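Setting up a shadow screen for a small live cinema stage

These steps cover a rear-lit shadow screen for tabletop figures, as used in the touring version of Skullerwood. The finished screen packs into one flat case and needs two people to raise.

What you need

Cotton sheeting, unbleached, 3 meters wide
Two light stands with crossbar
Spring clamps, 12
One LED lamp with a bare, single-point source
Gaffer tape, black

Step 1. Hang the cloth

Lay the cloth over the crossbar and clamp it from the center outward. Pull each side until the creases drop out. Weight the bottom hem with a length of steel chain.

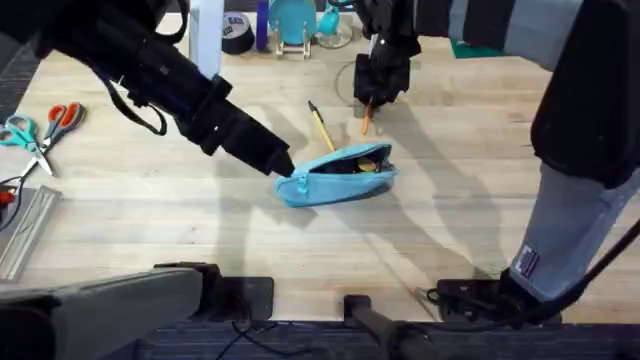 Step 2. Place the lamp

Set the lamp nearly 2 meters behind the cloth, level with the middle of the figures. Remove any diffuser. A wide source gives soft edges, and small figures lose their outline.

Step 3. Mark the figure line

Tape a line on the table parallel to the cloth. Figures on the line throw a sharp shadow. Moving a figure toward the lamp makes the shadow larger and softer. Mark the farthest usable point with a second strip.

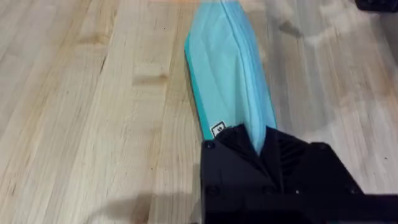 Folded light blue fabric on a wooden tabletop.

Step 4. Set the camera

Work from the audience side. Lock focus on the cloth, fix the white balance, and turn off auto exposure. If the picture flickers, set the shutter to match the local power frequency.

Step 5. Check the cues

Run all 8 lamp cues in order with the house lights off. Write the dimmer levels on the cue sheet.

Last updated 2022-02-24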